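Unit 3 — Scale, similarity, and what a model can tell you

Read this before the problem session. Sections 3.1 to 3.4 are examinable. Section 3.5 is background for the February assignment. Corrections go to Anas Sleiman.

## 3.1 Geometric similarity

Two bodies are geometrically similar if every length on one is the same multiple of the matching length on the other. The multiple is the scale factor. A model marked 1:14 has a scale factor of 14 going from model to original, and 1/14 going the other way. Angles do not change.

Write L for any chosen length. Then:

- every other length goes as L
- every area goes as L²
- every volume goes as L³
- mass goes as L³, provided the density is the same

The last condition is often dropped in student work. A hollow model of a solid original is not similar inside, and its mass can't be found from the outer dimensions alone. Vehicle models nearly always fall into this group. The shell is too thick for its size, the interior is missing or simplified, and the axles are oversized so that they survive handling.

## 3.2 Ratio of area to volume

Surface area divided by volume goes as 1/L. Small bodies have a lot of surface for their size, which has direct effects on heat loss, drying time, and the importance of friction against weight.

Worked case. A solid block is scaled down by a factor of 2 in every length. Its surface falls to 1/4 and its volume to 1/8. Surface per unit volume doubles. If both blocks start at 70 degrees in the same room, and heat leaves at a rate set by surface area and temperature difference only, the small block's temperature falls twice as fast at the start.

Note the words "at the start." The ratio of the two rates changes as the temperatures separate. Several people lost marks on this last year.

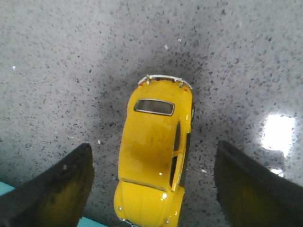
The same argument applies to strength. The load a column can carry goes as its cross section, L², while its own weight goes as L³. Stress under self-weight therefore goes as L. A structure that stands easily on a bench may fail when built at full size from the same material, and testing the bench version to destruction under its own weight tells you very little. To get the correct stress in the small version you must either add mass or raise the effective gravity in a centrifuge.

## 3.3 Dynamic similarity

Matching shape is not enough when things move. The ratios between the forces must match as well. The two ratios used in this course are:

| Number | Form | Compares |
|---|---|---|
| Reynolds | ρvL/μ | inertia to viscosity |
| Froude | v/√(gL) | inertia to gravity |

Suppose the model is 1:14 and is tested in the same fluid as the original. Matching Reynolds requires the model to move 14 times faster. Matching Froude requires it to move slower by a factor of √14. Both cannot be met together in the same fluid at the same gravity. The experimenter picks the one that controls the effect of interest and corrects for the other by calculation.

For a road vehicle in air, Froude has no role in the drag and Reynolds is the one to consider. Full matching at 1:14 is still not practical — the required air speed would bring in compressibility, and the flow would then differ for another reason. The usual practice is to test at the highest speed available, check whether the drag coefficient has stopped changing with speed, and quote the result only if it has.

## 3.4 Time

Under Froude scaling, time goes as √L. Film of a small object falling or rolling over looks too quick because the viewer judges it by the clock of the larger one. To make a 1:14 event look right, film at √14 times the playback rate. Rounding to the nearest available camera setting is acceptable, but state what you used.

## 3.5 The Bullgate channel tests

The assignment uses data from the Bullgate channel, where a 1:70 model of the Zatham spillway was run at 3 gate openings. Two points on the data sheet:

1. Discharge is given at model scale. Convert with L^(5/2) before comparing with the site record.
2. The Jaster gauge reads depth from the channel floor, the Obeidat gauge from the crest. Do not average them.

At the smallest opening the water over the crest is thin enough for surface tension to matter. Decide whether to keep those readings and defend the choice in one paragraph. Marks are given for the argument, and either decision can score in full.

## Problems

1. Show that the natural period of a simple pendulum follows the time rule in 3.4.
2. A model is cast in a material with 3 times the density of the original. The scale is 1:14. Find the ratio of the masses.
3. Derive the 5/2 exponent in 3.5 from Froude matching.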